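Thread on time synchronization for two hand-held grippers. I spent most of November on it and I want to write it down before I forget the details. It is long, sorry.

1/ Our setup: two grippers, left and right, each one records its own video and its own finger width. The policy needs both sides in one common time. If the left side is late by even two video frames, the robot learns to pull cloth before the other hand holds it.

2/ The first version trusted the clock of each recorder. At the start of a session the clocks agreed well. After 28 minutes they differed by 55 milliseconds. For picking a cup I would not care. For folding clothes I care very much.

3/ I looked for the error in the wrong place for a full week. I thought it was SLAM, because the two trajectories looked good alone and bad together. I changed the feature settings, I changed the mask for the fingers, I ran everything again. No difference at all.

4/ Then I plotted the distance between the two grippers over time, for a segment where both hold the same garment and the fabric is tight. This distance should stay almost constant. In my plot it was breathing, and it was breathing more when the hands moved faster. That is the typical sign of a time offset, and I should have made this plot on the first day.

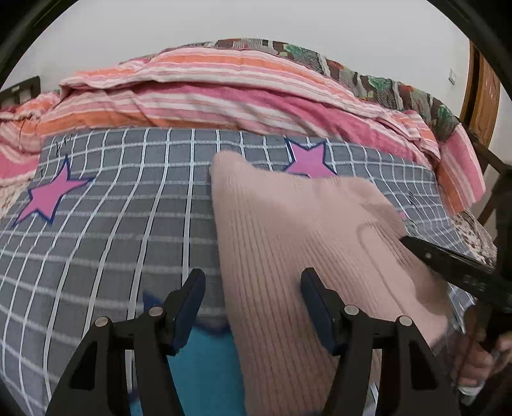 5/ The fix has two steps. Step one is coarse: we take the angular speed from both IMUs and correlate it around a start gesture, where the operator knocks the two grippers together twice. Step two is fine: we let the offset and the drift be free variables and optimize them together with the relative pose.

6/ The drift must be a variable too! A constant offset only repairs the beginning of the session. With a linear drift the remaining error is smaller than one frame until the end. I tried a quadratic model also and it brought nothing, so I removed it.

7/ Our pipeline is called Rirar, and the sync part is now a separate tool inside it. It reads the session folder, writes one small file with offset and drift, and does not touch the raw videos. An earlier version rewrote the timestamps in place. Please do not do this. I lost a Thursday to recover the originals from the backup at Karbridge.

8/ Results on our bedroom set: 633 episodes, all processed again from raw. The ones where the knock was missing are now rejected with a clear message. Before, they passed silently with offset zero, and a wrong number that looks reasonable is the worst kind of bug for me.

9/ After this I trained the same policy again, same seed, same network, 1,000 epochs. The second gripper now closes when it should. I will not post a success rate yet, the evaluation is still too small and I do not like to correct numbers later.

10/ What is still open: rolling shutter. Soft ribbed fabrics move a lot inside one exposure and I am not sure if my model of the readout time is correct. If somebody has a good way to measure it without special equipment, please write me.

11/ Also open: the planner side. Mughal, our scheduler for two arms, still assumes that both streams have the same rate. It works today only because I resample before it. I want to remove this resampling, it hides problems.

12/ Code for the sync tool will go in the Cavell repository when the tests are finished. The documentation is half written. If you need the distance plot script earlier, it is short and I can send it.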